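Subject: Re: [bench-list] Sorting trays for small parts
Date: Thursday, September 9, 2021

Flolutgate bench wrote:
> We are reordering trays before the November stock check. Does anyone
> still use the red and blue pair, or should we go to divided boxes?
> Koskela has the divided ones, 42 to a case.

We still use the pair at Rurnari and I would keep it. Red holds what has not been sorted, blue takes what has. Divided boxes are fine for screws, but a two-button switch box won't fit in any I have tried – and neither will a roll of tape.

Our table, with the switch box and the orange-yellow push button in the red tray both times:
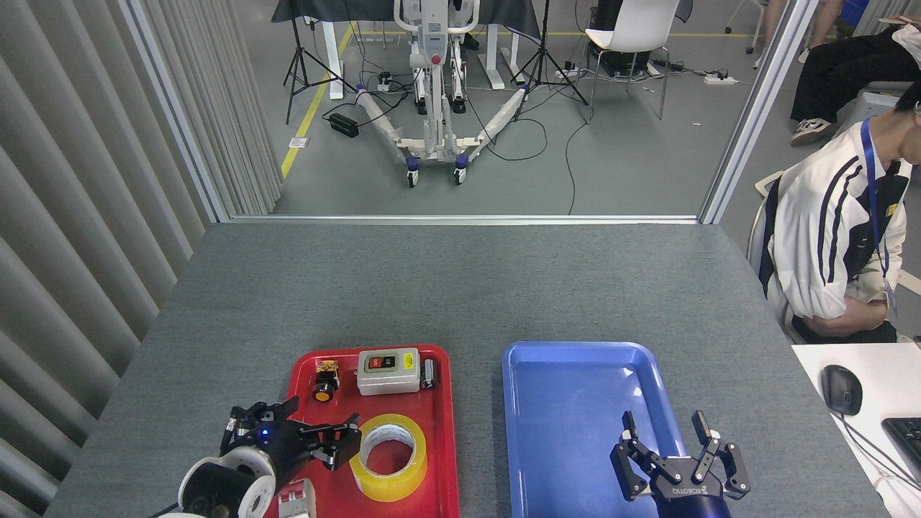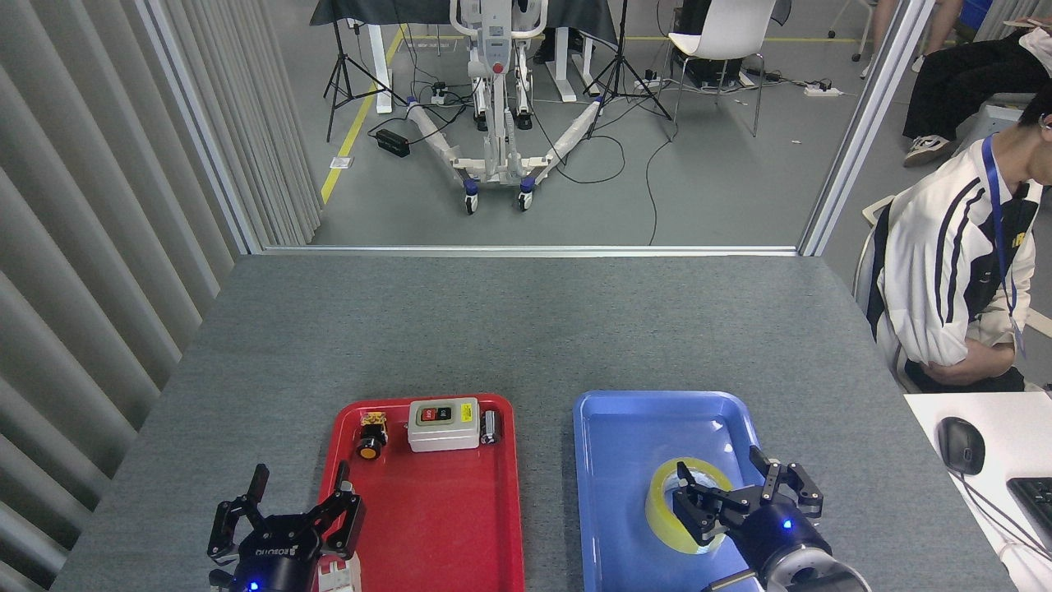
Two things I would ask for if you do reorder. Get trays with a raised rim, as small cylindrical parts roll. And put felt or something like it under them. On a bare bench ours slid every time somebody reached across.

Tape should have its own line on the stock sheet. We had it under part 323 with the terminal blocks, and it was missed at the last check. Stulteck lists it separately and I copied their layout.

I have not compared prices on the divided boxes. If Koskela will sell less than a full case, I would take two for the loose screws and leave everything else as it is.

Rurnari bench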